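Chopsticks and Spoons: Storing, Sorting and Setting Out
Frequently Asked Questions

Print this page | E-mail this page

Which bin should I use for chopsticks?

Any open bin with straight sides will do. Ours is a light-colored plastic one, and it lives on the table when we eat and by the stove when we cook. Look for a bin heavy enough to stay up when every stick leans the same way. A thick rim is easier to grab with full hands. Falix sells one with a divider, and so does Wongsuwan. The divider is handy if you keep cooking chopsticks and eating chopsticks apart.

Can spoons go in with the chopsticks?

Yes. Put the spoons in bowl up, and put them in last. If they go in first, the sticks catch on the bowls and you end up pulling out three things to get one.

Do I have to empty the bin every time?

No. Take out what you need for the meal and lay it on the cloth, then put the rest back when you sort. Sticks left on the table can be gathered at the end with everything else.

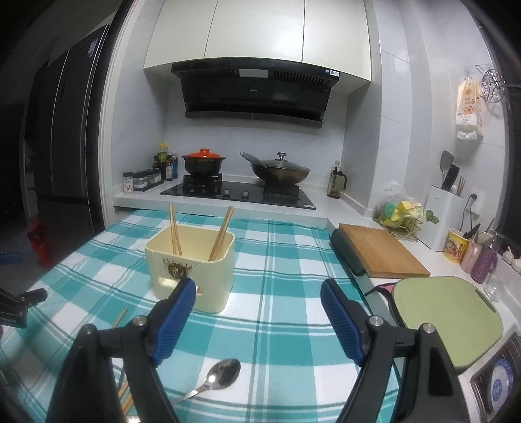

Yu-ting Man wrote in to ask whether wooden sticks should be matched up before they go back, and added that in her house they never are. Matching first does save time at dinner. If your sticks are all one length and color, skip it. If you have mixed sets, pair them on the table and drop them in two at a time.

How many pairs should I keep out?

We keep 13 pairs out for a household of five, and the spares go in a drawer. A full bin is slow to pick from, and the sticks in the middle don't get much air.

How do I keep wooden chopsticks from getting moldy?

Wash them soon after the meal, dry them with a towel and stand them up with the eating ends on top. Leave them overnight before you close them in a drawer. Wash the bin once a week too, and check the bottom for water. Throw out any stick that smells or has dark spots.

Is a tablecloth a problem?

Sticks roll less on cloth than on a bare table. Put the bin down flat, away from folds, and keep it well back from the side where the cloth hangs.

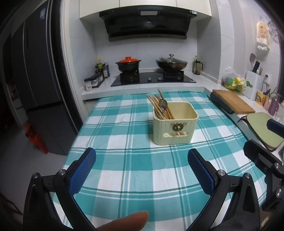
One reader says she fills only half of her bin and leaves the other half for spoons, which keeps her children from digging. We have tried it since and it works fine, provided the bin is wide enough to stay steady.

Print this page | E-mail this page

Recent questions
Caring for a clay pot
When to replace a cutting board
Where to keep dish sponges
Getting oil stains out of a tablecloth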